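감독 교체라는 만병통치약을 의심한다 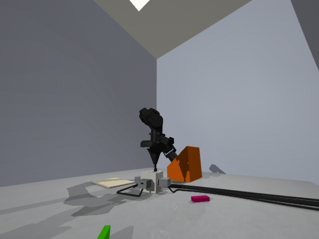
시즌이 절반쯤 지나 성적이 나쁘면 구단은 감독을 자른다. 팬들은 박수를 치고, 기자들은 후임 명단을 돌리고, 새 감독은 첫 기자회견에서 '강도 높은 압박'과 '정체성'을 말한다. 지난 11월 드루칸스가 카르발류를 내보냈을 때도 순서는 똑같았다. 나는 그 기자회견을 끝까지 들었는데, 전임자가 부임하던 날의 녹취록과 나란히 놓으면 누가 한 말인지 구별하기 어려울 것이다. 구단 수뇌부는 감독이라는 자리를 부품처럼 여기는 모양이다. 회색 벽으로 둘러싸인 방에서 작은 미색 블록 하나를 향해 팔을 뻗은 검은 로봇 팔이라면 그런 생각이 통할지도 모르겠다. 바닥은 평평하고 주위에 놓인 블록들은 불평이 없다. 축구팀의 라커룸에는 계약이 반년 남은 주장과 출전 수당에 예민한 후보 골키퍼, 그리고 전임 감독이 아들처럼 아끼던 미드필더가 있다.

물론 반론은 안다. 감독이 바뀌면 성적이 오른다는 것이다. 실제로 드루칸스는 교체 직후 두 경기를 내리 이겼다. 그런데 그 두 경기의 상대가 누구였는지는 다들 금방 잊는다. 한 팀은 강등권에 있었고, 다른 한 팀은 주전 중앙 수비수 둘이 빠져 있었다. 카르발류가 마지막으로 치른 세 경기는 모두 상위권 팀과의 원정이었다. 일정표를 뒤집어 놓고 두 사람의 이름을 바꿔 적었다면 지금 명장 소리를 듣는 쪽은 카르발류였을 것이다. 바닥을 친 팀은 누가 벤치에 앉아 있든 어느 정도는 올라오기 마련이다. 감기가 나을 때쯤 먹은 약이 명약이 되는 것과 비슷한 이치다.

나는 새 감독 욜린 브라우어르에게 악감정이 없다. 브레누스 시절 그 팀의 세트피스는 꽤 볼만했고, 어린 측면 수비수를 겁 없이 쓰는 배짱도 마음에 들었다. 문제는 브라우어르가 브레누스에서 두 번의 여름 이적시장을 온전히 보냈다는 점이다. 자기가 고른 선수로, 자기가 짠 프리시즌 훈련을 거쳐, 첫해에는 하위권을 헤매면서도 자리를 지켰다. 드루칸스 수뇌부가 탐낸 것은 그 결과물이다. 거기까지 가는 동안의 지루한 시간은 사 올 생각이 없어 보인다. 계약 기간은 발표조차 하지 않았고, 단장은 "당장의 승점이 중요하다"고만 했다. 그 말을 듣고 안심한 팬이 있다면 그 낙천성이 부럽다.

돈 이야기도 해야겠다. 구단은 위약금 규모를 밝히지 않았다. 전임 감독과 코치진에게 나가는 급여가 있고, 브레누스에 건넨 보상금이 있고, 새로 데려온 코치진의 급여가 있다. 그러면서 1월 이적시장에서는 예산이 없다는 이유로 왼쪽 수비수를 영입하지 않았다. 시즌 내내 실점이 어느 쪽에서 나왔는지는 경기장 매점 직원도 안다. 감독 둘에게 동시에 월급을 줄 돈은 있는데 풀백 한 명을 빌려 올 돈은 없다는 설명을 나는 믿지 않는다. 우선순위가 그랬을 뿐이다. 선수 영입이 실패하면 단장 책임이지만 감독이 실패하면 감독 책임이니까.

이 대목에서 나는 단장이라는 자리가 신기하다. 드루칸스의 현 단장은 카르발류를 뽑았고, 카르발류의 전임자도 뽑았다. 두 번 다 "장기 계획의 출발점"이라는 표현을 썼다. 출발만 세 번째인 계획을 장기 계획이라고 부를 수 있는지 모르겠다. 관중 수를 보면 팬들의 인내심도 예전 같지 않다. 지난주 저녁 경기에는 동쪽 관중석 위층이 아예 열리지 않았고, 구단이 발표한 유료 관중은 2999명이었다. 불과 두 시즌 전만 해도 원정석에만 2000명이 들어차던 곳이다. 날씨가 추웠다는 해명이 나왔다. 이 도시의 겨울은 원래 춥다.

그렇다고 감독을 절대 자르지 말자는 얘기는 아니다. 선수단과 완전히 틀어졌거나, 훈련장에서 누구도 말을 듣지 않는 지경이라면 방법이 없다. 갓스테드가 그런 경우였다. 거기서는 주장이 공개적으로 출전을 거부했고, 구단은 오히려 결정을 너무 늦게 내렸다. 하지만 카르발류의 팀에서 그런 조짐을 본 사람은 내가 아는 한 없다. 그가 떠나던 날 선수 여럿이 주차장까지 따라 나갔다고 한다. 그의 축구가 재미없었다는 불평에는 나도 동의한다. 후반 20분만 넘으면 라인을 내리는 버릇은 정말 답답했다. 다만 재미없는 감독과 무능한 감독은 다르고, 그 차이를 가려내라고 구단이 기술위원들에게 월급을 준다.

브라우어르가 성공할 수도 있다. 다음 세 경기는 대진이 괜찮고 부상자도 돌아온다. 그러면 단장은 자기 안목을 자랑할 것이고, 이 칼럼은 한동안 놀림감이 될 것이다. 그 정도는 감수하겠다. 내가 보고 싶은 것은 그다음, 네 경기쯤 연달아 못 이기는 시기가 왔을 때 구단이 무슨 말을 하느냐다. 그때 왼쪽 수비수부터 구해 온다면 그때는 나도 생각을 고쳐먹겠다.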